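Print this page | E-mail this page

Call for participants: robot bench at the Bornudby shared workshop
Posted Jan 14, 2018 by Signe Vídalín

We are looking for two people to join our small robot build in the shared workshop at Bornudby. It is a hobby project and not a company. There is no salary, but the membership fee of the workshop is covered for the whole period, and you get your own key and a shelf.

The project has the name Lareck. The goal is that a robot arm with a two-finger gripper can do simple work on electronics: pick up a part, hold it straight, put it in a holder, take it out again. Ketill Baldursdóttir built most of the mechanical side, and Mogens Stougaard writes the control software. I take care of fixtures and of everything that is left over, and this has become too much for one person.

The bench has a grooved aluminum top, so a fixture plate can be moved when the task changes. We already have a plate with slotted holders for narrow circuit boards. It works, but the slots were drawn for one kind of board only, and we would like a second plate where the holders can be exchanged.

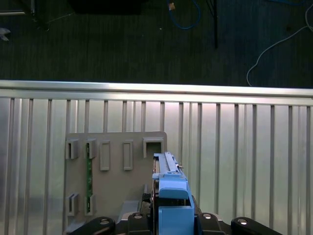

Gripper with a light blue plastic device at the gray fixture plate. One circuit board stands in its holders.

What we need help with

Fixture design. You can draw in some CAD program (which one is not important) and you have made parts which really had to fit together. The person who takes this role will draw the second plate and test it on the bench together with me.

Computer hardware. The other part of Lareck is old desktop computers. We want the arm to learn the order of work when a machine is serviced: drive out, drive in, memory, cables. We have 14 used towers in the storage room, most of them without any notes. We look for a person who knows the inside of such machines well and has the patience to write the steps down so that Mogens can use them. A lever that is easy for a hand can be quite difficult for two stiff fingers, and we want to hear from you which ones are worth to try first. 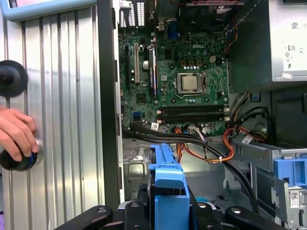

For this second role you do not need to know any programming. It is good if you are comfortable to work beside the arm while it moves, after you have had the introduction from Ketill. She will also show you the stop button and the rules of the bench, and these rules apply for everybody, also for guests.

Practical things

We meet two evenings in the week, and we ask that you can come to at least one of them. The period is until the summer, with possibility to continue. The budget for materials is 300 euros for each role. Receipts go to Aksel Eyvindsson, please not to me.

The workshop is on the Ladefoged side of the harbor, up one flight of stairs. There is no elevator, unfortunately -- if this is a problem for you, write to us anyway, because part of the drawing and writing work can be done from home. We speak English at the bench.

How to apply

Write a short e-mail with a few lines about yourself and one thing you have built or repaired. Photos are welcome, a CV is not necessary. Please say which of the roles you are interested in. We read the e-mails until the end of January and invite some of you for an evening to see the bench and try the arm. Xuân Kiều answers questions about membership, keys and insurance.

We use cookies to remember your settings on this site. By continuing you accept this. OK | Read more

Contact the workshop | © 2018 Bornudby shared workshop | Back to top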